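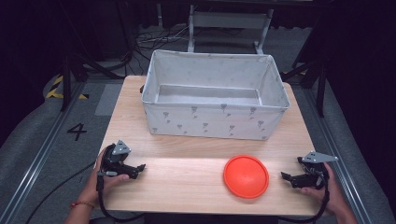 Photo: Stulus workshop / own work

1/ Notes on how indoor humidity moves solid wood furniture, for anyone whose tabletop cupped last winter. Numbers are from my own log.

2/ Wood trades moisture with the air until the two balance. Along the grain it barely changes length. Across the grain it swells and shrinks enough to crack a panel that is screwed down tight.

3/ My test board is 462 mm wide, flat-sawn. Between March and the end of the heating season before it, the width changed by 2 mm. The length did not change by anything my rule can read.

4/ Flat-sawn boards move more across their width than quarter-sawn ones. The arches and loops on the face tell you which way the log was cut. Straight, tight lines on the face usually mean closer to quarter-sawn -- check the end grain before you trust that.
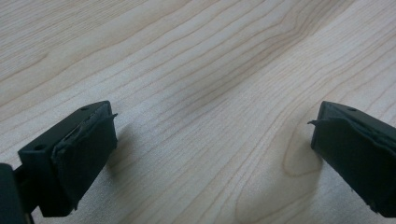

Grain detail, tabletop.

5/ Veneer follows its core. If the core is stable, the face pattern says very little about movement.

6/ Finish slows the exchange. It does not stop it. I coat both faces the same, with Flukar oil, two coats. One coated face and one bare face is how you get a cup.

7/ Fasteners: slotted holes or figure-eight clips, spaced 200 mm on small tops, 300 mm on large ones. The Ultik clips are fine. The Abubakar ones bind if overtightened -- back them off a quarter turn.

8/ Next: breadboard ends, and why only the center peg gets glue.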